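제6장 유연 포장재와 구획 정리

학습 목표
파우치형 식품 포장의 구조를 부위별로 말할 수 있다.
포장 앞면의 표시 사항을 읽고 보관에 필요한 정보를 가려낼 수 있다.
칸막이 트레이에 파우치를 담을 때의 방향과 순서를 정할 수 있다.

주요 용어
유연 포장, 스파우트, 실링부, 헤드스페이스, 구획 트레이, 앞면 맞춤

6.1 들어가며

앞 장에서는 상자, 캔, 유리병처럼 모양이 변하지 않는 용기를 다루었다. 이런 용기는 바닥면의 크기만 알면 선반에 몇 개가 들어가는지 계산할 수 있고, 한 번 세워 두면 그대로 서 있다. 이 장에서 다루는 유연 포장은 사정이 다르다. 내용물이 한쪽으로 쏠리면 두께가 달라지고, 누르면 옆으로 퍼지며, 같은 제품이라도 놓는 방법에 따라 차지하는 자리가 달라진다.

가정의 부엌에서 쓰는 소스, 양념장, 죽, 음료 가운데 상당수가 이제 파우치에 담겨 나온다. 식품 소분 업체 프루스티에(Prustier)의 창고를 정리한 마티스 레이(Mathis Rey)는 작업 기록에서 파우치 제품을 따로 분류하였다. 그가 다룬 품목은 모두 335종이었고, 처음에는 병 제품과 같은 선반에 파우치를 세워 두었다. 3월에 선반을 다시 점검했을 때 파우치 대부분이 앞으로 넘어져 있었으며, 뒤쪽 제품의 표시면은 보이지 않았다. 그 뒤로 그는 칸이 나뉜 얕은 트레이를 쓰기 시작했다. 이 장의 실습은 그 방법을 가정용 규모로 줄인 것이다.

6.2 작업대 준비

정리 작업은 평평하고 밝은 면에서 한다. 흰색 상판은 포장의 테두리와 작은 구김이 잘 드러나므로 초보자에게 알맞다. 트레이는 작업대 한쪽에 두고, 반대쪽은 파우치를 다루는 자리로 비워 둔다. 오른손으로 제품을 집는 사람은 트레이를 왼쪽에 놓으면 팔이 엇갈리지 않는다. 왼손잡이는 반대로 한다.

트레이의 칸막이는 파우치가 기대어 설 만큼 높아야 하지만, 손이 칸 안으로 들어가는 것을 막을 정도로 높아서는 안 된다. 이 장의 실습에서는 칸 높이가 80밀리미터인 트레이를 기준으로 삼는다.

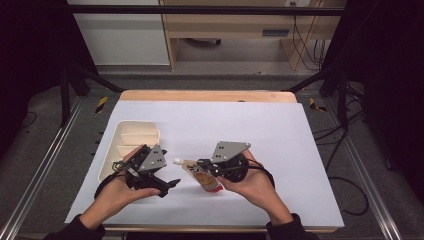
그림 6-1. 크림색 구획 트레이와 마개 달린 식품 파우치. 파우치의 흰 마개가 트레이 쪽을 향한다.

6.3 파우치의 부위

파우치는 크게 몸통, 실링부, 마개로 나눈다. 마개가 없는 제품도 많다.

몸통은 내용물이 들어 있는 부분이다. 필름이 얇아서 내용물의 움직임이 바깥에서도 느껴진다. 몸통을 세게 쥐면 압력이 실링부로 몰리므로, 들어 올릴 때는 손가락을 넓게 펴서 받친다.

실링부는 필름 두 장을 열로 붙인 가장자리이다. 몸통보다 납작하고 빳빳하며, 제품에 따라 몸통과 다른 색으로 인쇄하기도 한다. 이 부분이 접히거나 주름진 것은 흔한 일이지만, 주름이 몸통 안쪽까지 이어져 있으면 새는 곳이 없는지 손끝으로 훑어 확인한다.

마개는 스파우트라고도 한다. 단단한 부품이 부드러운 필름에 붙어 있으므로 파우치에서 가장 힘을 많이 받는 곳이다. 마개만 잡고 파우치를 들어 올리지 않는다. 내용량이 200그램을 넘는 제품에서는 특히 주의한다.

헤드스페이스는 내용물 위에 남는 빈 공간을 가리킨다. 파우치를 세웠을 때 위쪽 필름이 쭈글쭈글해지는 것은 대개 이 공간 때문이다. 구김이 많은 필름은 빛을 반사하여 글자를 가리므로, 표시 사항을 읽을 때는 파우치를 조금 기울인다.

6.4 표시면 읽기

파우치를 트레이에 넣기 전에 앞면과 뒷면을 한 번씩 읽는다. 앞면에는 보통 제품명, 조리 예 그림, 강조 문구가 있다. 뒷면에는 원재료, 보관 방법, 소비 기한이 있다. 수입 제품은 앞면의 글자가 외국어인 경우가 많으므로, 한글 표시 스티커가 어느 면에 붙어 있는지도 함께 확인한다.

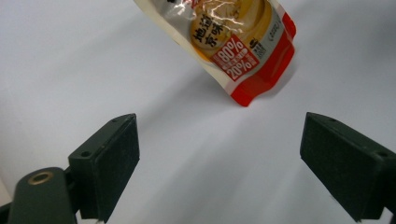 앞면에 큰 숫자로 적힌 백분율은 눈에 잘 띄지만, 숫자만 보고 뜻을 짐작해서는 안 된다. 백분율은 원료의 비율일 수도 있고, 기존 제품과 비교한 값일 수도 있다. 숫자 옆이나 아래의 작은 글씨를 반드시 함께 읽고, 글씨가 너무 작으면 뒷면의 원재료명과 대조한다. 그림도 마찬가지이다. 그릇에 담긴 음식 그림은 조리하거나 덜어 낸 뒤의 모습을 나타낸 것이어서 포장 속 내용물의 양이나 색과 다를 수 있다.

정리용 목록에는 제품명, 내용량, 소비 기한, 개봉 여부를 적는다. 외국어 제품명은 원래 글자를 그대로 옮기고 괄호 안에 뜻을 적어 두면 나중에 찾기 쉽다.

6.5 담는 방향과 순서

담는 방향에는 세워 담기와 눕혀 담기가 있다. 세워 담기는 칸의 폭이 파우치의 두께와 비슷할 때 쓴다. 칸이 너무 넓으면 파우치가 미끄러져 눕고, 너무 좁으면 넣고 뺄 때 실링부가 칸막이에 긁힌다. 눕혀 담기는 칸이 얕거나 파우치가 칸보다 길 때 쓴다. 마개가 있는 제품을 눕힐 때는 마개를 모두 한쪽으로 맞추고, 그 위에 다른 제품을 올리지 않는다.

순서는 소비 기한이 먼저 오는 것을 앞에 둔다. 코르넬 푸르투너(Cornel Furtună)가 쓴 스티브우드(Stivwood) 수납 안내서는 이 원칙에 앞면 맞춤을 더한다. 앞면 맞춤이란 모든 제품의 표시면이 쓰는 사람을 향하도록 놓는 것을 말한다. 안내서에 따르면 한 칸에 담는 파우치는 6개를 넘기지 않는다. 한 트레이를 채우는 데는 약 6분이 걸리며, 익숙해지면 더 짧아진다.

개봉한 제품은 같은 트레이에 두지 않는다. 마개를 닫았더라도 입구에 남은 내용물이 이웃한 포장에 묻을 수 있다. 개봉한 제품의 보관은 6.8절에서 따로 다룬다.

확인해 보기
집에 있는 파우치 제품을 하나 골라 몸통, 실링부, 마개의 위치를 그림으로 그리고 이름을 적는다.
같은 제품을 세웠을 때와 눕혔을 때의 두께를 각각 재어 표에 기록한다.
앞면에 백분율이 적힌 제품을 찾아 그 숫자가 무엇을 가리키는지 뒷면에서 확인한다.

다음 절에서는 트레이의 칸 너비를 정하는 계산법을 다룬다. 위에서 잰 두께 값을 그대로 사용하므로 기록표를 보관해 둔다.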